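The man who measures the dead with a knotted cord

I'd been promised tea and a look at some old stones. I got the tea, and then nearly four hours on how long a forearm is. My host looks after a private reading room on the edge of Skulaneck, has spent most of his retirement on lost systems of measurement, and asked me to leave his name out because the last time it went online he was sent a lot of post about giants. Fair enough!

We started with the Grurkashes, as he calls them, the people of the Grurkusach hill tombs. "Everyone wants them to be astronomers," he told me, pushing the biscuits my way. "I think they were farmers with a rope. A very good rope, mind."

His idea (and I'll try to get this right, as he made me repeat it back to him twice) is that the whole burial ground was laid out with a single cord, knotted 9 times, and that each gap between the knots was one forearm of whoever was in charge. When that person died the cord was retired and a new one made. So the older tombs and the younger ones don't match, and people have been arguing over the mismatch for years.

"They keep looking for one number," he said. "One sacred yard, to the hair. But why would it stay the same? You change your king, you change your cord. My grandmother cut cloth from her nose to her thumb and she was shorter than my aunt, so you always wanted to go to the fabric stall with my aunt."

I liked that a lot. I asked if cloth came into it for the ancients too and he was off again, out of his chair and rummaging for a folder. 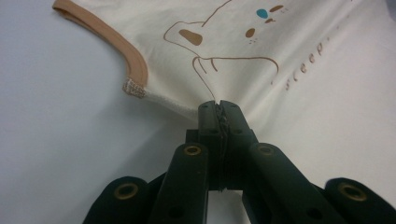

Cream cotton with a tan binding, folded over the edge.

"Cloth is where measuring begins," he went on, once he'd sat down. "Before walls, before fields. You've got a body and you want to cover it. The word they had for a span, in the Gudo inscriptions, I'm convinced it's the same as the word for a sleeve. I can't prove it. I've got 56 lines of text and half of them are about goats."

The Gudo inscriptions are his other great love. He reads them aloud, in a voice a bit like a vicar's, and I have to say it's quite something at a kitchen table. There were 177 of them when the Dobson catalogue was drawn up, though he thinks a fair few are the same stone drawn by different visitors, one of them possibly upside down.

So where does he stand on the wilder stuff, the lost continents and so on? I had to ask. He pulled a face.

"I read all of it. I've got shelves of it upstairs. Some of those people walked every field and drew every stone, and the proper scholars stayed indoors. I'll take their drawings and leave their spaceships, thank you."

Before I went he got me to hold out my arm and ran a bit of garden string from my elbow to my fingertip, then laid it along his own cord on the table. I came up short by a thumb's width. He wrote it down in a red notebook, under somebody else's, and asked if I wanted to take some of the biscuits for the train.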